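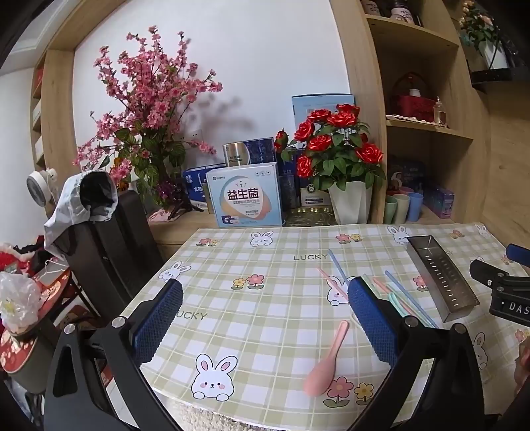 Page last changed: 9 Nov 2024

Sports Writing, handout 4: The cricket preview

A preview is written before anyone knows anything, so keep it short. Start with the fixture and what hangs on it. Your practice match is the Tammont Cup final, Bratside against Pratberg.

Bratside made 873 runs in the group stage, Pratberg 627. Use one of these figures. Readers who wanted both would have bought a scorecard.

"Overwhelming favorites" is banned until May, as is "on paper."

Draft due next class, 15 lines at most. Last year's longest ran to 52 and still forgot the venue.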